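Ticket: White residue on dark wash, Ertürk front loader
Opened by: Kálmán Halász, Firkthorpe
Handled by: Flimo Appliance Support
Status: Open, awaiting customer decision
Opened: 10/05/2024

Original report

The machine leaves a chalky white residue on dark clothes. It comes off if you rub it with a damp cloth, and then the next wash puts it back. We have had the washer for more than eight months and this has been going on for the last three. Light loads may well have the same trouble, but how would you tell?

I have already been through the help page on your website. It told me to use less detergent, use more water, avoid overloading, avoid underloading, and run a cleaning cycle. I would like to know which of those is supposed to be the answer, as they can't all be. There is no button for more water on this model, whatever the page says.

Settings used: Darks, 30 degrees, medium spin. Powder in the main drawer. No softener. The door seal is fine and there are no error codes.

Reply from Flimo

Thank you for getting in touch. White marks on dark fabric are nearly always caused by undissolved detergent. Please switch from powder to liquid, run an empty drum clean at the hottest setting, and report back after two washes. Please also tell us what is normally in the load and how full the drum is.

Customer update

I don't much like "nearly always". It was nearly always the drain hose with our last machine as well, until it was the pump. Still, I have done what was asked. The drum clean took far longer than the display said it would and the drum smelled of nothing in particular before and after. I have bought liquid.

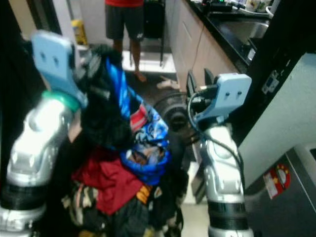 First wash on liquid: marks still there, perhaps fewer. I say perhaps because once you start looking for marks you find them on everything, and my wife thinks there is no change at all. The worst were along seams and under waistbands, with hardly any on flat cloth. You asked what goes in. It is the ordinary run of darks: something black, the bright blue print with the red and white in it, a dark red piece, then the dark patterned things with beige and orange that always end up at the bottom of the heap. It all goes in together on the one programme and always has, including during the months when there was no residue. So if your next suggestion is that I am sorting wrongly, please explain the months when I was sorting wrongly and getting clean clothes.

Drum about as full as it ever was. I can get my hand in flat over the top of the clothes, which is the test given in the booklet.

Reply from Flimo

Thank you for the detailed reply. If marks continue on liquid, the likely cause is hard water. Water in your area may contain minerals that leave a deposit as the fabric dries. We recommend our descaling treatment, available from our online shop, used once a month.

Customer update

I wondered when something from the shop would come into it.

I am not saying the water here is soft. The kettle furs up and I know what that looks like. But the water was just as hard last winter, when the machine rinsed perfectly well, and limescale doesn't usually wipe off with a damp cloth. What I get on the clothes does. It also goes slightly slippery when it is wetted, which sounds more like soap to me than scale. I may be wrong about that, but I would like somebody to tell me why before I pay for a treatment.

Two things I tried on my own account:

Extra rinse. Ran the load as usual, then a separate rinse and spin. Much better. I could find marks only inside one pocket. That points to the rinse and away from the water, unless your hard water stops being hard the second time round.

Looked through the door during the rinse. There was very little water in there. I realise modern machines use less, and I have read the paragraph about saving water on the front of the booklet. The clothes were turning over as one lump and I never saw the water line come up to the glass.

Could this be passed to an engineer, please, instead of the person who sells descaler?

Note from engineer (Bilal Hakim, Vakcombe depot)

Have read the history. I agree with the customer that the extra rinse result matters and that scale is unlikely to be the whole story. Please do the following before we book a visit, as a visit is chargeable if no fault is found.

1. Turn off the tap behind the machine, unscrew the cold fill hose and look at the small mesh filter in the inlet. Clean it under a tap with an old toothbrush.

2. Hold the loose end of the hose over a bucket and open the tap fully for five seconds. You want a strong flow. A thin stream means the tap or the hose, and no amount of cleaning the washer will help.

3. Check the hose for a kink where the machine has been pushed back against the wall.

4. Pull the drawer out completely and look up into the housing. The jets along the top clog with old powder, and the rinse water comes through there as well.

5. Run one normal dark load with half the usual liquid and no extra rinse. Put long straps and ties in a mesh bag for this one. They wind themselves through everything else, and a load that has knotted into a ball will not rinse through the middle whatever the machine is doing. The black one with the bright blue strap is the kind of thing I mean.

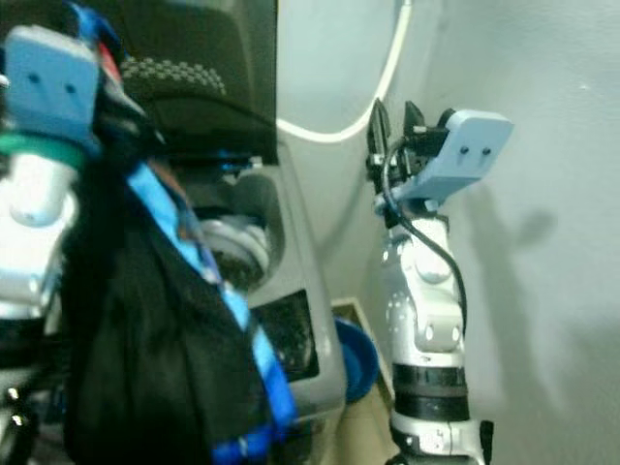 Results of checks

Step 1. Filter was dirty. Brown grit, and a flake of something that might have been rubber. I would call it partly blocked, as I could see daylight through most of it. Cleaned and refitted. Lost some skin off a knuckle, as the plastic nut was done up by a gorilla.

Step 2. Flow seems strong. I have nothing to compare it with, and "strong" is not a measurement, but it wet the wall.

Step 3. No kink. The hose has a gentle bend and has had it since delivery.

Step 4. This I did not expect. Along the back of the housing the jets were caked with grey paste, hard as plaster in the corner. The help page says to rinse the drawer and never mentions looking up. Scraped out with a lolly stick, then hot water on a cloth.

Step 5. Ran the dark load, half liquid, straps in a bag. No marks I could find on the seams. A faint one on a cuff, which could have been there already. The water did look higher on the glass during the rinse.

Before anyone closes this: one good wash proves very little. I changed the filter, the jets, the amount of liquid and the bagging all in one go, so I have no idea which of them did it, and I suspect you don't either. I would also like to know how the jets get into that state in under a year if powder is, as the booklet claims, suitable for all programmes.

Reply from engineer

Fair point about changing everything together. My money is on the jets, with the filter helping. If you want to know for certain, go back to your usual amount of liquid for the next two washes and leave the rest as it is. If the marks return, stay on the smaller amount. If they don't, it was the flow.

On the powder: it is suitable, but at 30 degrees some of it sits in the top of the drawer and sets. I would stick with liquid for cool washes. I will ask for the help page to be changed, though I don't run it and can't say when that will happen.

No visit booked. Descaler not needed for this fault.

Customer update

One of the two washes done with the usual amount. No marks. My wife says there was one on a collar and that I am not looking properly. Second wash to follow. Please leave the ticket open until then, and please stop the automatic message asking me to rate how quickly my problem was solved.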